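From: Lise Bergeron
To: sharedkitchen list
Date: October 3, 2025
Subject: Re: Counter in the Loten Street kitchen

On the counter in the Loten Street kitchen, Sandhu wrote:

> Before we order anything for the second kitchen I'd like to hear
> how the first one is holding up. Three questions.
>
> 1. The marble-pattern top. Is it still good or does it show wear
> at the front where people drag things?
>
> 2. The wall panels with the spirals. I like them, but two people
> have told me they find them busy to work in front of. Do we do
> the same again or go plain?
>
> 3. Storage. I was told the drawer under the counter is stuffed
> and that things end up living on top. If so I would sooner buy
> more hanging baskets than another cabinet. What goes in them?
>
> Also, please, whoever has the melamine plates from the picnic,
> bring them back.
>
> Sandhu

Taking these in order, with a correction to the last one.

1. The top is fine. I wiped it all down on my last shift and went over it with my hand, front to back, and found one shallow nick near the left side panel. You have to know where it is. The gray with the white veins hides crumbs a little too well, so the people on the closing shift should wipe it whether or not it looks like it needs it. I use a damp cloth and dish soap. The spray somebody left under the sink leaves a film and I have put it in the box of things to give away.

The join at the back wall is another matter. Where the black post comes down to the counter there is a clear plastic corner bracket, and flour collects behind it. A dry pastry brush gets most of it out. If the second kitchen is going to have the same posts, I would ask for the bracket to go in last, after a line of sealant. It is a ten-minute job if it is done before anything is put on the counter and a nuisance afterward.

2. I would keep the spirals. I bake in front of them twice a week and stopped noticing them after the first month. What I would change is the finish. Splashes of tomato sauce have to come off right away or they leave a pink shadow on the white parts. The Flornel catalog has a wipeable panel in the same size, 118 dollars each, plain white only. We could draw on it ourselves with paint markers and seal it. I priced the printed ones too and they come to 228 each, which seems like a lot for a wall that is going to have soup on it.

If we go plain on one side and keep the drawings at the back, I would not object. The side panels take most of the splashing anyway, at least where I stand.

3. Yes, the drawer is stuffed, and yes, more baskets. The one we have is black wire mesh and hangs at the right, high enough that you can still work on the counter below it. I like that you can see what is in it from across the room.
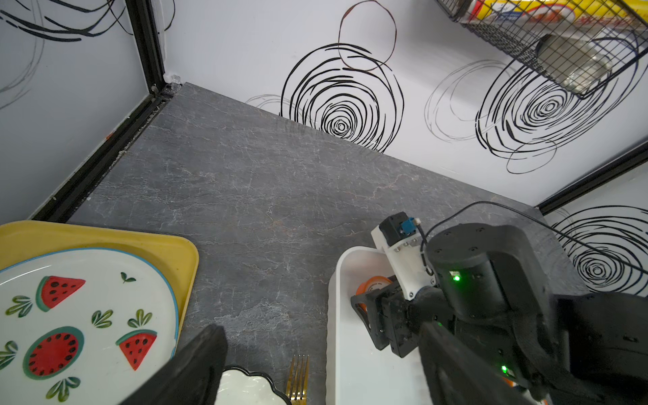
The counter with the yellow tray at the left and the basket up on the right.

For what goes in them I would say boxed and packaged things only. Nothing that can roll, nothing with a loose lid, and no glass. Small items fall to the bottom and turn sideways in the mesh, and then you have to take everything down to get at them. I put a square of shelf liner in the one at home and it helps, but you lose some of the view from underneath.

The white containers are useful and we should get more of those as well. They are a good size to stand on the counter while you are working and go back on the shelf with everything still in them. My suggestion is one container per job – one for baking, one for coffee and tea, one for whatever the children's lunch group is using – and a strip of tape on the side saying which. At present people put things into whichever one is nearest, me included.

The yellow tray should stay at the left end of the counter. It is the place for plates that are about to be used, and if it moves to the middle there is no room to roll out dough. I have asked for this before and will go on asking.

Two baskets, four containers and a second tray from Dedudico came to 382 dollars when I filled in the order form, with shipping. That was for the large baskets. The medium ones would bring it down, but I measured and a cereal box will not stand up in the medium. I have not placed the order. If there are no objections I will do it when the November money comes in.

Now the plates. The watermelon ones with the blue rim did not go to the picnic. Those were the green melamine ones, and they are in my garage in a crate and I will bring them on my next shift. The watermelon plates have been in the kitchen the whole time. There should be 7 of them according to the list on the inside of the cabinet door, and I have not checked it. Please do not stack them under the white dishes with the scalloped black edge. The edges catch and it takes two hands to get the stack apart.

While I am on the subject, the gold forks go by hand. They are not meant for the dishwasher and the finish will go dull at the tines. I know it is a bother at the end of a long lunch. Put them in the small tub with warm water and the next person can rinse them – I would much prefer to find a tub of forks than a rack of spoiled ones.

Sandhu, if you want the measurements for the second kitchen, I have them on paper and can leave them in your mailbox. I only have the counter depth and the height to the bottom of the basket. Somebody with a longer tape will have to do the back wall.

Lise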